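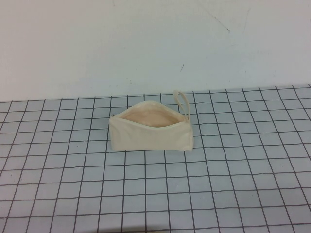 3. Setting the pouch up for its first use

Posted August 10, 2020, by Joar Lunde

By now you will have cut away the tags and given the Margate its first airing (section 2, if you skipped ahead, and I quite understand if you did). This section takes you through shaping the pouch, filling it and looking after the wrist strap. Set aside 20 minutes or so for it, put the kettle on and don't hurry - a canvas pouch that has been coaxed into shape at the start is so much nicer to live with.

3.1 Opening and shaping

1. Clear a patch of table and wipe it over with a dry cloth. Cream canvas picks up every smear of jam and newsprint, as anyone with a breakfast table will know.

2. Stand the pouch on its flat base with the long side towards you and the strap at your right hand.

3. Hold the fabric at the left end between finger and thumb, take the little zip pull in your other hand and draw the zip open all the way. Pull along the line of the teeth and keep it gentle.

4. Ease the two lips apart until the mouth makes a wide almond shape and you can see the peachy lining all the way down.

5. Put your hand inside and press into the bottom corners, one after the other. The end with the strap usually squares up first and the zip end takes a bit more persuading.

Note: Creases along the front and at the ends are natural in unbleached canvas. Some will ease with handling and some will stay, and I have grown rather fond of the ones in mine.

Caution: Do not iron over the zip or the strap. If you really can't bear the creases, use a cool iron on the outside of the panels only, through a clean tea towel.

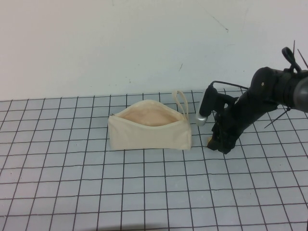 Leave it standing open like that for a while before you put anything in. I generally give a new one the length of a cup of tea, but if yours has been folded flat in a drawer since April it will be glad of an afternoon.

3.2 Filling

6. Lay the longest things in first, flat along the base. Pencils, a comb or a slim pair of glasses in a soft case all sit well there.

7. Stand small tubes and bottles at the strap end, lids upwards and properly tightened.

8. Tuck soft things - tissues, a folded cloth bag, a spare pair of socks - into whatever gaps are left, and close the zip. If you have to tug, take something out.

Caution: Loose pens and lipsticks will mark the lining. Check the caps before they go in.

3.3 The wrist strap

The strap is made of the same canvas and will stand up in a loop by itself while it is new. Slip your hand through and let the pouch hang by your side. It is meant for carrying light things from room to room, so please don't swing a full pouch by it or leave one dangling from a door handle.

Comments (2)

Gil-soo Yook: Thank you for the tip about pressing the corners from inside! I have had mine for ages and it always slumped at the zip end. It holds my crochet hooks and a small ball of cotton now, with room left for my scissors in their sleeve.

Joar Lunde: Lovely to hear, and crochet hooks are just the right length for it. Do keep the scissors in that sleeve, the lining will thank you.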